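[droltach-caravans] Re: Joining two bits of waste hose under the sink

Date: October 22, 2023
To: droltach-caravans list

> I've got the sink out of our Hindach and the waste hose has split
> right in the middle of its run. Both ends are sound, so I'd like to
> cut out the bad bit and join what's left. Can I just shove one cuff
> inside the other and tape it? They're the same size and it looks
> hopeless. A new run from Naidoo is 59 pounds, which seems mad for
> a bit of ribbed pipe.

Oh, please don't tape it! I did exactly that in April and had a cupboard full of washing-up water by the second night. What you want is a short length of plain rigid tube that goes inside both cuffs, and it's such a satisfying little job that I'm quite jealous of you having it still to do.

Mine is 25 mm across and 44 mm long, cut from an offcut of white pipe with a junior hacksaw. Smooth the cut edges with a bit of fine paper and wipe out the cuffs before you start. The tube goes into the lower cuff first, then you bring the upper one down over the part that's left sticking up.
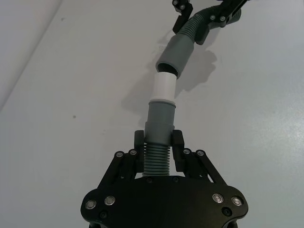

Go gently as it starts to bite. A small twist as you push does wonders, and a smear of washing-up liquid helps if the weather is cold and the cuff has gone stiff. I used to use Ramero grease for this but it gets on everything, including the dog.

One more thing, and it's the bit I got wrong on my first go. Ribbed hose bends wherever it likes, but the cuff doesn't, so you need to get hold of it close behind the join or it will simply fold away from you. 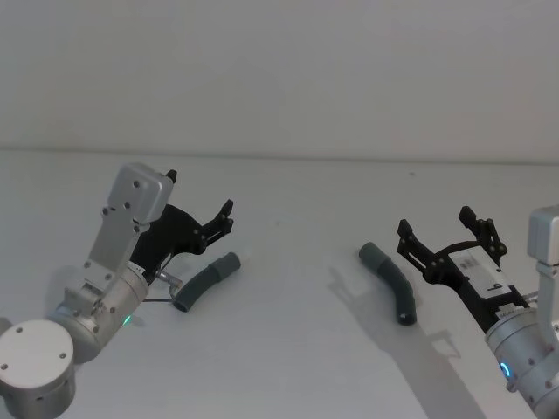 Cutting out the split is where most of the thinking goes. Lay the good pieces on a clear table before you cut anything further, and let them settle into whatever curve they want. The dark grey one has a slight curve to it, with the thicker ribbed end pointing in towards the middle, and that's how I'd lay yours out too, cuff towards the join. Then you can see which way each piece wants to go and turn it to suit the cupboard. If you fight the curve, it will pull on the join for ever after — ask me how I know.

Get the two ends facing each other squarely before you push. If one is tipped, the tube catches on the rim and you end up wrestling with it. 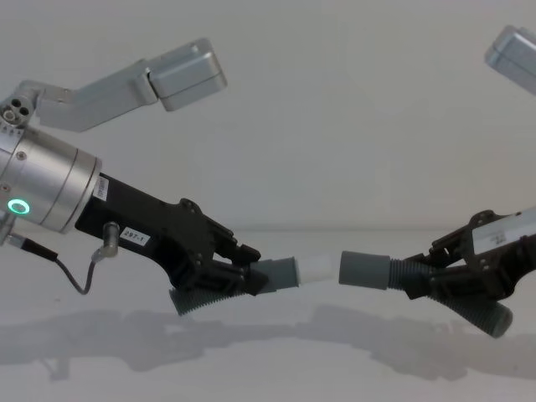
Testing it before the sink goes back

Put a bowl underneath, pour a full kettle of cold water through, then leave the plug in with the sink (or a bucket) full and let it all go at once. Run your finger round both rims. I leave 100 mm of slack in the hose as well, so nothing tugs when the van is on the move.

Do let us know how you get on, and which way your run goes behind the fridge. Ours disappears behind a panel there and I've never been brave enough to take it off!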